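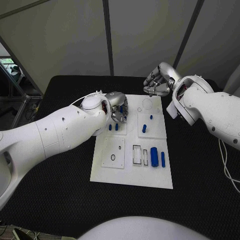 IRNESS, May 24, 2023 - I'm Mirjana Mladenović, I design tabletop boards at Cletiris, and I finally get to tell you that the Mava board goes on sale today! If you've met us at a fair you probably know our older board, the Dvorak, which was beige and heavy and had its pieces rattling around in a tin. Mava is the one I've wanted to make since then. It's a white board that lies flat, with raised white plates on it and blue pieces in different sizes, from skinny little pegs up to a fat cylinder that can lie on its side next to a thin rod. We kept everything to blue and white (I fought for that one) and I still like how the pieces stand out, especially on a black cloth.

So what do you do with it? You pick things up, you turn them, you put them where they belong, and then you do it again a bit faster or a bit more neatly. It's a board for practicing small handling jobs. Some people want that for training new staff on a bench, some want it for a classroom, and some just want a fair way to compare one attempt with the next. We've stopped guessing who will write to us. Last December we had a request from a watch repair course and one from a toy library in the same mail.

The printed outlines were the part that took me longest. There are circles and rectangles on the board in thin black line, big ones and small ones, and in my first drawings they were much thicker. Lionel Ashworth, who runs our print shop, took one look and said it was like reading a road sign from your lap. We went through 18 versions before we both shut up about it. The line we ended up with is thin and black and easy to find when you're looking for it.

"I wanted people to be able to set it up without reading anything," Lionel told me when I asked him for a sentence I could put in here. "There's a sheet in the box anyway. Mirjana wrote it. It's long."

It is long. Sorry. There's a short version on the back.

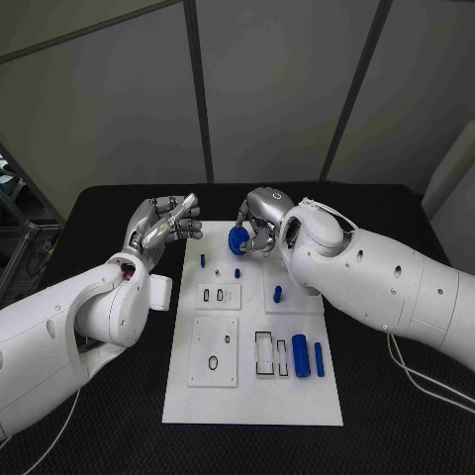
The Mava board on a black tabletop, with its blue pegs and cylinders and its white plates.

A few words about the plates, which get less attention than the blue pieces and deserve more. They have slots and holes cut into them, and they sit up from the board so your fingertips meet an edge before they meet the flat. We tried it with everything level and it felt like chasing peas around a dinner plate. Fumiko Tsuji, our workshop lead, made the raised samples over a weekend and left them on my desk with a note that said "try these before you argue." I did argue, but only about the corners.

Before today the board went out to testers for a trial run, and between them they sent back around 800 comment slips. Tavion Haddad read every one. The most common request was for somewhere to put the pieces at the end of the day, so each Mava now ships with a drawstring bag. The second most common was for a bigger version. We're not doing a bigger version this year - please stop asking Tavion!

We also changed the way we sell spares. With the Dvorak you had to buy a whole new set if a peg rolled under a radiator. For Mava you can order any blue piece by itself, and the plates too. Current Dvorak owners get 20 percent off their first Mava if they send us the number from the underside of the old board. A photo of the number is fine.

The board costs $880 with the full set of pieces, the bag and the setup sheet. Orders are open now through the Cletiris shop, and the Irness showroom has one out on a table that you're welcome to come and fiddle with. Bring your own coffee, the machine is out of order again.

Schools and training centers that want to borrow a board before buying should ask for the loan form. Loans are handled first come, first served, and you pay the return postage.

About Cletiris
Cletiris designs and makes practice boards and tabletop kits in Irness. The team also repairs boards it has sold, including the Dvorak.

Press contact
Tanko Chukwu, Cletiris press desk, Irness
Review boards and larger pictures on request.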